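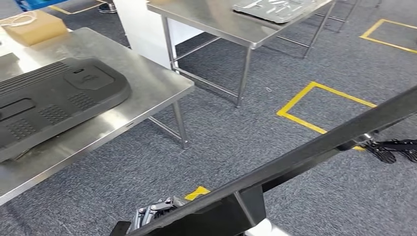 Floor rules, day 11 on the Zutby line. Tape goes down before any robot gets powered up. You want to move a square? Great – you redo the sheet first!

Same for speed: we start at 100 mm/s near people, and 200 needs a second person on the stop button.

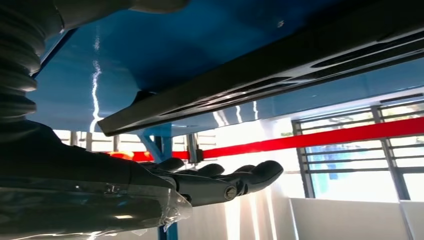

Photo: Sollance / Colodach, 06/07/2022

Rope stays clipped the whole time a hand is reaching under a table. Yes, even for "just a sec" (I've said that too).
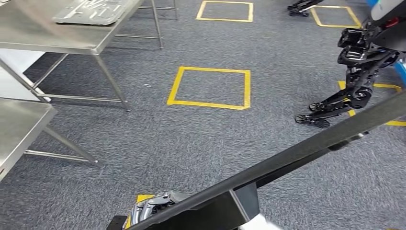

Next up is feet vs. tape. I say a foot over the line counts as out – the Győri crew lets it slide. We vote in August, send me your rule!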